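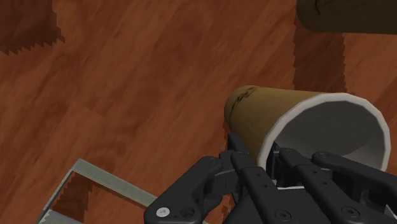
Open day at Drirkine, Friday: worth the petrol?

gantrygoat
Went to the Drirkine open day on Friday so the rest of you don't have to. Badge at the door (I was visitor 3027, which I assume is a running total from the dawn of time, going by the car park), lukewarm tea, then up to the demo room where the arm was doing its coffee cup routine. In simulation, on a big screen, with a young man at a laptop telling us not to worry.

I was slightly put out. I'd driven two hours to look at a robot and got a very well lit drawing of one. The real thing is at the Jorkden site, apparently, and Jorkden doesn't do open days.

swarfbucket
Two hours to watch telly. You could have rung me, I'd have described it.

m_tolerance
It did say "simulated handling demonstration" on the booking page. Small print, granted, but it was there. I thought it was the best part of the day. They let people pick where the cup went and then ran it again. Try asking for that on a live cell with a safety officer breathing down your neck.

gantrygoat
I don't read booking pages, I'm a visitor.

swarfbucket
Did it drop any?

gantrygoat
Not in the five minutes I stood there. Then the lady in front asked what happens if the cup is full, and we all learnt a lot about how long a pause can be.

m_tolerance
To be fair to them, he did answer. Liquids are on the list. He said the list was long.

old_ladder_logic
I've seen this act before, at Orkden, and came home very impressed. Then we bought the thing. It took the best part of a winter to get it to pick up anything that wasn't the exact part from the demo. I'm not saying Drirkine are the same, only that a simulated cup has never been sat on by a forklift driver.

m_tolerance
Bit unfair. Orkden sold you a finished cell. Drirkine were showing how they practise before they go near the hardware, and they said so at the start. You'd moan if they practised on the real one and bent it.

old_ladder_logic
I would moan, yes. I'd also believe it.

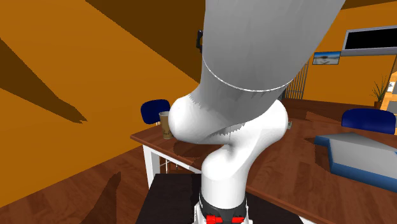

m_tolerance
My point about the Pattinasarany package (that's what they call the simulator, no idea why) is that they've gone to the trouble of building somewhere for the arm to work. Most of the ones I've been shown have a grey floor going on for ever and a cube. With this one you get orange walls, blue chairs, a pot plant and a coffee cup with its lid on. There's even a little beach picture on the wall, which is more than we've got in our canteen.

swarfbucket
The chairs look comfier than ours as well. Do they take applications?

gantrygoat
All right, I'll give them the room. But the shadows on that wall look like someone parked a zebra outside, and the elbow on the arm looks as though it's trying to remember a knot from Scouts. If I'm meant to trust the physics I'd like the shading to have a go too.

m_tolerance
Shading's got nothing to do with whether the grip works.

gantrygoat
I know that. My boss doesn't, and he's the one who signs for it.

old_ladder_logic
First sensible thing in this thread.

swarfbucket
Is there another one coming up? Asking for the tea.

m_tolerance
February, they said. Same room. I've asked whether they'll bring a real arm over from Jorkden and they've promised to look into it.

old_ladder_logic
Put it on the list, then, after liquids.

gantrygoat
If it does turn up I'll go again. I'm bringing my own cup, and it'll be full.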